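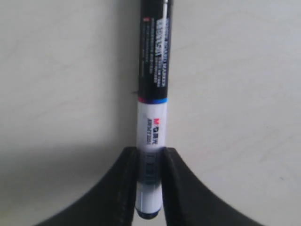
4. Markers, board and table: preparing for first use

Before you start this section, the Mumo board must be already fixed on the wall (section 2) and the table must stand on its four legs without rocking. If the table still rocks, please go back and adjust the feet. It is difficult to do it later when things are on top.

The Mumo set is delivered from Braltville without markers. You can use any marker that is sold for whiteboards. Please read the words on the marker before you buy it and again before you write. A permanent marker has often the same shape and the same colors.

4.1 Cleaning the board before first writing

1. Remove the protective film. Begin at an upper corner and pull slowly downward.
2. Wipe the whole surface with the Li cloth, dry. Use the soft side.
3. If there is glue left from the film, put a little warm water on the cloth and wipe again. Do not scrape with a knife or with a fingernail.
4. Let the board dry for 26 minutes with the window closed or open, as you like.
5. Write one short line in the lower corner, wait until the ink is dry, and wipe it away.

Note: If the test line leaves a shadow, repeat step 2 and step 5. A very light gray shadow after the second time is normal for a new board and goes away in the first days of use.

Caution: Do not use kitchen spray or any cleaner with sand in it. The surface will get scratches and the ink will stay inside them.

4.2 Preparing the table

The table is used for the markers, the cloth and the paper. Place it under the board or beside it - both are possible - but the person who writes must be able to stand close to the board with both feet flat.

1. Measure from the floor to the lower edge of the board. With adults this should be 800 mm or more.
2. Move the table to its place. Lift it with two persons, do not push it on the floor.
3. Leave a gap of 26 mm between the table and the wall.
4. Wipe the table top with a damp cloth, then with a dry one.
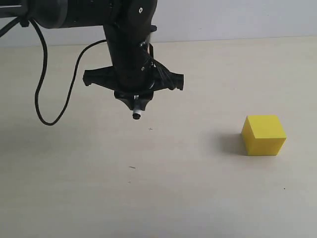 Figure 2. Table top, pale cream finish.

Note: The table top is not a writing surface. Marker ink on the table can be removed with a damp cloth if you do it the same day. Older ink leaves a mark, and this is not covered by the Dikix warranty.

4.3 Checking a marker

Do this for every new marker, also when they come from the same box.

1. Look for the word "whiteboard" on the marker.
2. Hold the marker level and take off the cap with a straight pull. Do not twist.
3. Look at the tip. It should be round and have no loose fibers.
4. Draw a line as long as your hand, on the board, with light pressure.
5. Put the cap back until you feel a click. Some markers make no click. In this case press until the cap does not move any more.

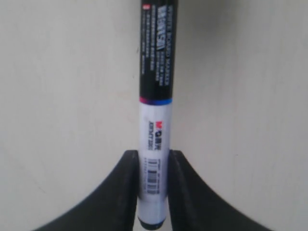

A cap that is not fully closed is the most usual reason for a dry marker. Look at the place where the cap meets the barrel and turn the marker one time in your fingers. There should be no open gap on any side. On a marker with a black cap and a white barrel this is quick to see, and if there is a colored band between the two parts, as on the M&G marker with its red and blue stripe, the edge of the cap should run straight along it. When the edge is crooked, take the cap off and put it on again. Do not hit the cap on the table to close it.

Note: The color of the cap is usually the color of the ink, but not with all makers. Make the test line from step 4 before you write something important.

4.4 Storing the markers

- Keep the markers lying flat when you do not use them for a longer time.
- Do not leave them on the window side in summer.
- Dry markers should not go back in the box with the good ones. We see this in many offices, and then the next person takes the dry one again.

Caution: Keep the caps away from small children.

If a marker writes weak, close it, lay it flat for one night and try again in the morning. If it is still weak, replace it. Refilling is not described in this guide.

Continue with section 5, Hanging the paper roll.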